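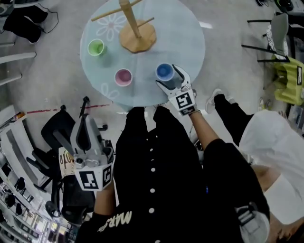
Blue cup, approach from the right.

The trial sheet allowed 100 runs per gripper, and Bernice Amissah had written the number at the top of the page before anyone could argue it down. The Lovberg had straight fingers and a stiff return spring. The Mollah had curved fingers and a trigger that needed more travel than she liked. Both were held in the hand, both carried markers, and both were to be judged on cups.

She had joined Clarnumeo in April to write test procedures. The previous procedure was one paragraph long and used the word "properly" four times.

A run began with the operator's hands raised and ended when the cup was released and the fingers were clear of it. Contact with the mug tree was recorded as a touch. A cup that tipped and recovered was recorded as a tip. A cup that went to the floor was recorded as a drop, and the operator was expected to say "drop" aloud for the audio track, in a normal tone of voice.

"What if I catch it?" the operator asked.

"With the gripper?"

"With my foot."

Bernice considered this and wrote it down as a drop.

By the end of the first morning the Lovberg had 90 clean runs and the Mollah had 74. She did not trust the difference. The operator had used the Lovberg for a year and the Mollah since breakfast. She plotted the failures by run number and found that most of the Mollah's came early, bunched like commuters, and thinned out after the break.
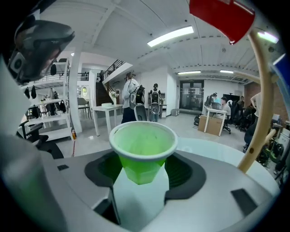
She read the sheet again over lunch, standing up. The wrist camera footage was time-stamped against a controller called Nusance, which had been named by an engineer who could not spell and had since moved to Halifax. Nusance logged finger width at every step. On the Mollah, the width kept changing after the trigger had stopped moving. The change was small and always in the same direction. The fingers were relaxing.

That was a property of the gripper and had nothing to do with the operator's breakfast. It also meant that the morning's practice effect and the morning's mechanical fault were sitting in the same column, and she had no honest way to pull them apart.

"You could average it," said the operator.

"I could."

"The last bloke averaged it."

She looked at the one-paragraph procedure, which was still taped inside the lid of the tool case. Then she drew a line under the morning's results, wrote VOID beside both totals and added 7 warm-up runs to the start of each block. The colour order would be shuffled. The grippers would change hands at the halfway mark.

"All of it?" he asked. "The good ones too?"

"The good ones too."
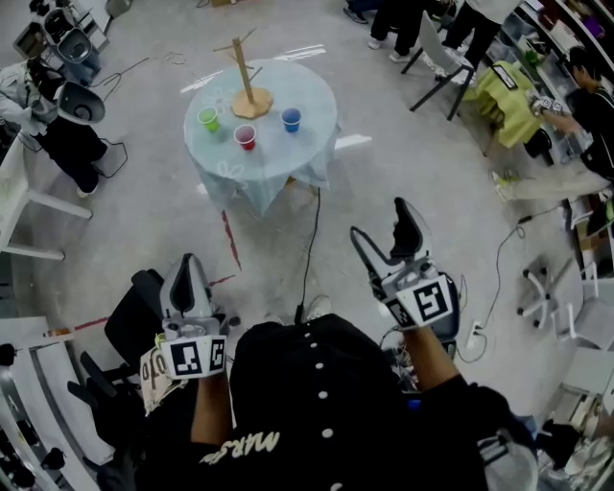 Start position, second series.

He rolled his shoulders and lifted both hands. Bernice turned to a clean page, wrote 100 at the top, and told him to begin when he was ready.

"Which colour?" he asked.

She checked the shuffled list. "Green."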